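May 6, 2022

Yesterday I swam 1000 meters without holding the wall between lengths. For many people it is not a big distance. In January I could not swim at all, and I am 41 years old, so I want to write down how it went while I still remember the bad parts.

I grew up far from any sea, in a town where the river was brown and fast and the children were forbidden to go near it. My mother cannot swim and my grandmother could not swim either. We had one public pool, but it was closed for repairs when I was six and it was still closed when I left for university. Later I went to beaches with friends and I stood in the water to my waist and talked with whoever was standing there too. You can pass many summers like this. People think you do not want to wet your hair.

When we moved to Escombe, our apartment was four streets from the pool. I passed it every day on the way to the bus and I smelled the chlorine through the ventilation. After two years of smelling it I signed up for the adult beginners.

The first lesson was only breathing. We stood in the shallow part, seven adults in new bathing caps, and we put our faces in the water and blew bubbles. I was sure that I would find it easy and I was the worst one. Each time the water touched my eyes my whole body went up, like when you touch a hot pan. The teacher was patient and a little bored. She told me to hum. It is a strange advice but I can recommend it: if you hum a melody under water, the air goes out by itself and the water does not come in your nose. I hummed a washing powder song from the television of my childhood, and I still hum it now, on every length.

The next weeks were floating and kicking with a board. I do not have much to say about the board. My legs sink, the teacher says it is common with people who sit at work, and I moved so slowly that once I kicked for a full minute and saw the same broken tile.

What was difficult for me was to accept the deep end. The Escombe pool has a slope, and at one point the floor goes away from you and the color becomes darker. Swimming there is the same movement as swimming in the shallow part, I understood this very well with my head. For three lessons I turned around exactly at this line. On the fourth lesson I was behind a man who stopped suddenly, and I went around him to not hit his feet, and when I looked down I was already over the deep part. I was very angry at him and then I was at the other wall.

Some practical things, for anybody who starts late like me.

Goggles. I bought first a cheap pair and it leaked, and I thought that my face was wrong. Then I bought the Prondura ones with the soft edge, and they fit after I stopped pulling the strap so tight. Tight is worse. If they leave marks until lunch, make them looser.

Food. Do not swim hungry. I did it once before work and had to sit on the bench in the changing room with my head down. Now I eat one banana before and a real breakfast after, usually at Ugwu on the corner, where they do an egg sandwich with very good hot sauce and do not mind wet hair.

Lanes. The slow lane is not always the slow one. In the evening it is full of people who talk side by side, and it is better to go in the middle lane and let the fast people pass at the wall. I was afraid they would be rude. One man was rude. All the others waited, or they tapped my foot softly, and this is the normal way to ask, I learned it later. The first time I thought somebody was attacking me.

Distance. For a long time I did not count anything, I only swam and rested. Then in the spring I began to write it in a small notebook. The first number in it is 500, with many pauses. For weeks it did not change much. I reached 900 and there I was stuck, always tired at the same place, and I believed that my arms could not do more. The teacher watched me and said that I held my breath when I got tired. So again the problem was breathing, the same as in the first lesson! I went slower, I hummed, and yesterday the last four lengths were in fact the calmest.

I must also write about my husband, who learned to swim when he was five and has never thought about it. He came with me one time. He jumped in, swam two lengths with a terrible style, and got out to look for coffee. I watched him from the water and I was jealous, but less than I expected. He does not remember learning, and I will remember the slope and the washing powder song.

In summer we are going to Jalard, where there is a lake. I looked at the map and from the small beach to the other side and back it is 2000 meters. I do not plan to cross it. I plan to go in until I cannot stand, swim along the shore where I see the ground on one side, and come back. A lake has no line on the bottom and no wall to rest – my teacher says to take an orange float on a belt, and I have already ordered one. If anybody has swum there and knows how cold the water is in July, please write to me. 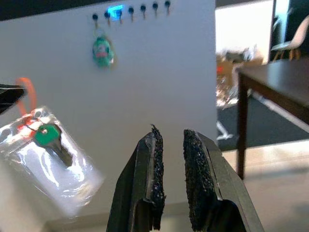
Nneka Abubakar: I have swum at Jalard in July, and it is colder than you think when you go away from the beach. Go in slowly and wet the back of your neck first. Near the reeds there are soft plants that touch your legs, and they scared me badly the first time, so stay on the side with the stones. I learned at 38 and I also was the worst at bubbles. I will try the humming.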